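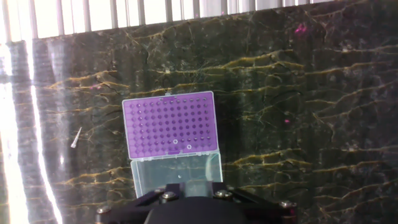

Figure 1. Purple tip rack with the lid open. Two positions in the grid are empty.

Reusing Pipette Tip Boxes in a Teaching Lab
Project report by Titilayo Akinola

Why tip boxes?

Anyone who has taken an intro biology lab has handled a pipette tip box, and most of us never gave it a second look. I didn't either until September, when I started keeping the used ones from my lab section. By the end of the project I had 14 of them stacked under my desk, and I had become a real fan of the design!

My question was simple. Can a tip box be refilled by hand and put back to work without the plastic parts wearing out or getting annoying to use? I called the project Ulanness, after the street where I live, mostly so my folder had a name.

How the box is built

The rack has eight rows of 12 holes, the same layout as a standard 96-well plate. I love how much that helps — you can look at the rack and know which well you are up to. The lid is clear and hinged along one long side, so it opens out and lies next to the rack.

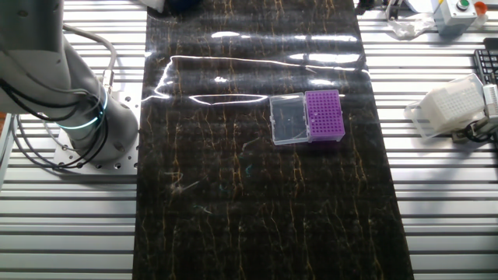
Figure 2. Open box on the dark mat, with the lid lying flat to the left of the rack.

For a busy bench, the footprint matters. An open box takes up a lot more room than a closed one, and my first bench plan didn't leave any space for the lid. I redrew it on a Thursday afternoon with the lid side facing away from the sample tubes, and that fixed most of the bumping.

Refilling by hand

Refilling is slow at first and then oddly relaxing. I started at one corner and worked across a row at a time with clean gloves. Before starting, I took out any leftover tips so a used one could never end up mixed in with fresh ones. They like to hide near the corners, and clear plastic is easy to miss.

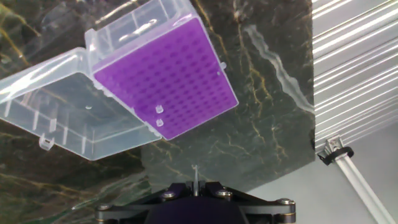

The latch and the hinge

The lid closes with a small clip that snaps onto a tab on the base. I expected this to fail first. Over the whole project I logged 2,559 open-and-close cycles across all the boxes, and only two clips cracked. The hinges did even better, and I was thrilled with that result. I did notice that lids pressed down at one corner went on crooked, so I now close them with a thumb near the middle of the long edge.
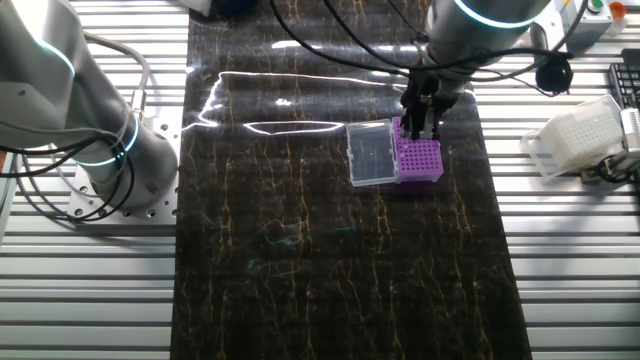 What I would do next

I would like to try the same test after repeated autoclaving, which I didn't have time for. I also want to compare refill times between people who have done it before and people who haven't. My refill log sheet is in the appendix, and other lab sections are welcome to copy it.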